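Skutedance Community Board > Home and Garden > Floors
Topic: Oiled floorboards, or how I learned to fear socks

ollaleck_tom9
We pulled up the carpet in May and found decent boards under it, plus 300 staples, each of which I have met personally. My other half wants hard wax oil. I want polyurethane so I never have to think about it again. The bloke at Zakon Flooring said both were "beautiful", in the tone of a man who sells both. Two kids, one dog, one office chair with castors. Talk me out of something.

gumnut_glue
Oil. You can patch it. I've had Overgaard matte down for seven years and when the kids dragged the bookcase across it I fixed the gouge on a Sunday arvo sort of mood with a rag and a beer. Try that with poly.
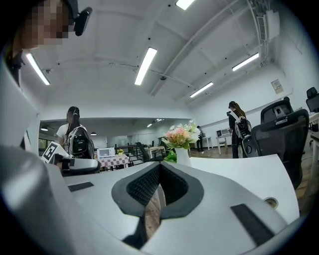 Ollaleck, September 16, 2024

Right, I'm back with results. Did the hallway test patch in oil, as advised. Colour is lovely. It now also holds a perfect record of my left foot, as I crossed it at hour 9 of a cure time I had read as a suggestion.
ollaleck_tom9

plankton
Told you lot in the last thread. Oil is a hobby. Some people restore boats, some people oil floors, and neither group gets to the footy. Three coats of water-based poly and go live your life.

gumnut_glue
And when it scratches through in the doorway you sand the whole room. Enjoy your life in a respirator, mate.

plankton
Mine's been down nine years. The doorway has a mat on it. Mats are available in most shops.

verandah_widow
You're both skipping the office chair. Hard castors will chew through either one. Swap them for the soft rubber sort before you argue about the finish. They cost less than the tin of oil and you can do it with the chair upside down on your lap.
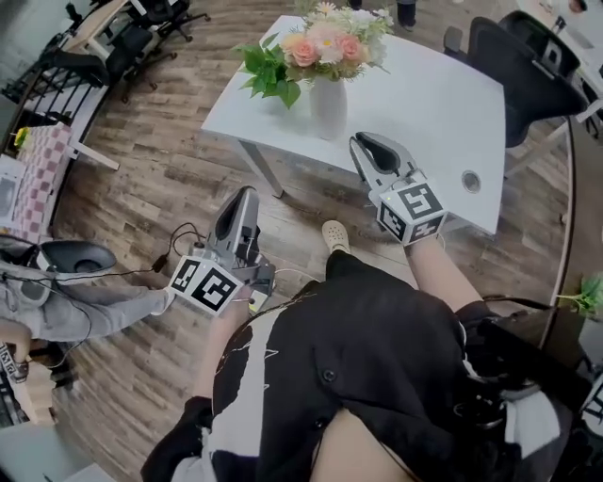
Also, felt pads under every table leg, and check them every few months, as they collect grit and turn into sandpaper. I learnt this from a very neat set of circles in my dining room.

plankton
Agree on the castors. Disagree that this is a point for oil.

verandah_widow
I didn't say it was.

gumnut_glue
It's a bit of a point for oil.

ollaleck_tom9
Castors ordered. Does anyone know if I can buff out a footprint, or do I have to sand back the patch?

gumnut_glue
Grey pad, bit more oil, work along the grain, wipe off every skerrick. Then stay out of the hallway.

plankton
Or poly.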